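Gripper trials, second report to the Nigam small projects fund
October 9, 2019

Hi all,

I promised you something more cheerful than the February report, and I think I can deliver. The short version is that we have finished the side-by-side trials of the two grippers, we have a favorite, and we have not yet blown the budget. The longer version has a lot of donuts in it.

When I wrote last time we were still arguing over which task to use. We had started with foam blocks, and every gripper looks great on foam blocks! So we moved to a bakery counter job: open a display case, take out the donut somebody asks for, put it on a serving tray, close the case again. It sounds like nothing, but the hinged cover wants a firm pull and the donut wants hardly any squeeze at all, so one hand has to be good at two very different things. That is exactly the comparison you gave us the money for.

The two grippers are the Grelport, a plain parallel two-finger hand with flat pads, and the Ollura, which has soft curved fingers and costs a good deal more. Both went on the same arm, with the same fixed camera looking at the table and the same Istier controller running everything. I wanted as little as possible to change between runs apart from the hand itself. Swapping them takes a few minutes now that we have a proper adapter plate (the first one I drew had the bolt holes mirrored, my fault, and it cost us a week).

We planned on 1000 tries per gripper, 2000 in total, and we got through all of them. I'll be honest that the last stretch was a slog. Each run needs the cases set up again with the boxes in their places, the covers down and the tray cleared, and after enough of those you start to dream in sprinkles. 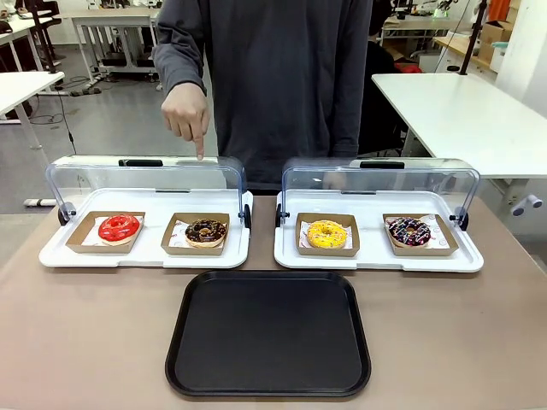
Going over the left-hand case, with the red-glazed and chocolate donuts inside and the black serving tray still empty.

Now the results. I logged a run as failed if the cover didn't open, if the donut was dropped or squashed, or if the arm had to be stopped by hand. The Grelport failed 232 times. The Ollura failed 91 times. I had expected the soft fingers to win on the donuts, and they did, but I had also expected them to lose badly on the covers and that didn't happen. They wrap around the handle and sort of hang on to it. The flat pads on the Grelport hold fine if they land square, but if the arm comes in slightly crooked they slide right off -- and then the cover drops shut and we start over.

Most of the Grelport's other failures were squeezing too hard. We turned the force down twice and got fewer squashed donuts and more dropped ones, so I don't see a setting that fixes both. New pads might. I have a softer set on order and would like to give them a fair go before we write that hand off, because it is so much cheaper and it never once needed a repair. The Ollura did: one finger split along the seam and we waited nine days for a replacement. That's a real cost and I've put it in the spreadsheet under downtime.

A few things that didn't go well. The clear covers were hard on the camera. Glare on the curved plastic confused the part of the software that decides whether a case is open, and we lost several afternoons to it before we moved one lamp and the trouble mostly went away. I would like a second camera angle for the next phase. The controller also froze a handful of times during long sessions. We restart it at lunch now, which is not a fix, and I have a ticket open with the supplier.

On money: we are under on parts and over on hours, and the two nearly cancel out. The full sheet is attached. The only thing I'd ask you to look at is the line for spare Ollura fingers. I'd like to buy two sets up front so that another split doesn't stop us cold.

Next up is the softer pads on the Grelport, a shorter round this time, and then the winner goes on to trays with the boxes packed closer together. I also want to try both hands with the cases turned at an angle, as they would be on a real counter. If you can let me know about the spare fingers before the next call, I can get the order in and keep us moving. And you are very welcome to come by and watch a session!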